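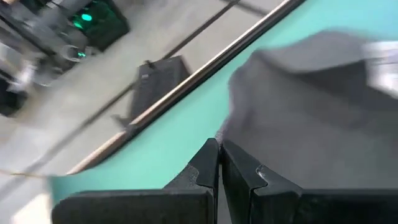

So I finally finished the quilt! The one I started two Novembers ago, the one my sister had begun calling "the legend" because she'd heard so much about it and never seen more than a corner.

It's gray. I know. When you tell people you're making a quilt they picture something with little red houses on it, and then you unfold this big foggy thing in five shades of gray and one stripe of mustard and they say "oh, modern!" in a voice. But I wanted gray, I've always wanted gray, and after two years of looking at it every night I still like it, so there.

I learned from Assunta De Luca, who teaches Thursday evenings in the room over the hardware store (you go in by the side door, and if it's locked you have to ring and then stand back so she can see you from the window). Assunta learned from her aunt and she does everything by hand. Everything. She doesn't mind if you use a machine for the piecing, but she goes a bit quiet when you mention it. I pieced the top on my old Zanberg, which I bought secondhand and which only likes one brand of thread, and then I quilted it by hand mostly to see her face when I told her.

That was a mistake, in terms of time. I'd figured on finishing by spring. I did not say which spring.

Let me tell you about the blocks, because a couple of you asked in the comments on my last post. There are 205 of them, which is a silly number and doesn't divide into anything nice. The plan was a plain grid, but I'd cut a bunch of pieces from an old wool-blend skirt that turned out to be far too thick, and pulling those left holes, and so the layout has some double-wide blocks in the middle where I cheated. If you didn't know, you'd think I meant it. My friend Ignacio said it looked like a parking lot from the air and I chose to take that as a compliment.

Ignacio Pacheco, by the way, is where most of the fabric came from. His family ran a shirt and uniform shop downtown for ages – just called Pacheco, big green letters, you'd remember it if you grew up here – and when his mother closed it he had bolts and bolts of stuff stacked in the garage. Shirting, lining, some gorgeous heavy twill that I was too scared to cut. I went over for coffee and came home with the trunk full. He wouldn't take any money, so he gets a quilt too, eventually, and I've warned him about what eventually means in this house.

One thing I'd do differently is wash everything first. I know! Every book says it! Assunta said it twice and wrote it on my bag with a marker. But I was excited, and the shirting felt so crisp straight off the bolt, and I thought, how much can it really shrink? Well. I washed a leftover strip partway through, out of guilt, and it came out visibly shorter than its neighbor. By then half the top was together. I decided to lean into it and call the crinkle a feature, and when I did wash the finished quilt last week (cold, gentle, me sitting on the floor in front of the machine like it was television) it puckered up all over in that soft old-quilt way and I was so relieved I had to go and eat something.

The batting is the Vondinell cotton, the thinner one. I went back and forth on it for weeks. The thicker one is warmer, sure, but I was quilting by hand and my thumbs are not what they were, and the needle goes through the thin one like nothing. If you're quilting by machine you could go either way. I got mine at Zarno out by the highway, where they cut it off a giant roll and the woman at the counter always gives you a little extra and then looks at you like you'd better not mention it.

For thread I used a pale gray on everything except the mustard stripe. There I used a darker yellow, because I wanted one place where you could see the stitches properly. Naturally those are my wobbliest ones, I did them first. Assunta ran her finger down that stripe and said "you can see where you started to enjoy it," and showed me the spot, and she was right, it's a bit above halfway. Before that the stitches are all clenched up and uneven and after that they settle down. I can even remember the evening, it was raining and I'd given up on following the chalk line and just went.

The binding nearly finished me off. There were 326 inches of it, cut on the straight because I'd run out of patience for bias, and I sewed down the last side while on the phone with my sister, who kept asking what the thumping was. (The thumping was me moving the lamp.) My corners are fine. Two of them are really good and I've arranged the quilt so those are at the foot of the bed where people walk in.

As for cost, please don't ask me to work it out. The top was nearly free thanks to Ignacio, the batting wasn't cheap, and I've gone through a shameful amount of needles, half of which I expect to find with my feet. I also bought a fancy leather thimble that I hated, and then a plain metal one that I loved, and then I lost the metal one and used the leather one anyway and got used to it. If anyone's starting out, I'd say borrow a few different ones before you buy.

It's on the bed now. The first night I couldn't sleep because I kept feeling for the seams. By the third night I'd forgotten to be careful and spilled tea on it, a small splash near the edge, and it came right out with cold water and dish soap.

Next up is Ignacio's, and he's asked for blue. I've got some of the twill laid out on the dining table and I've washed it, every last piece, twice. Class starts up again this Thursday and Assunta says there are two spots left if anybody local wants one – bring scissors you don't mind other people using, and ring the bell hard.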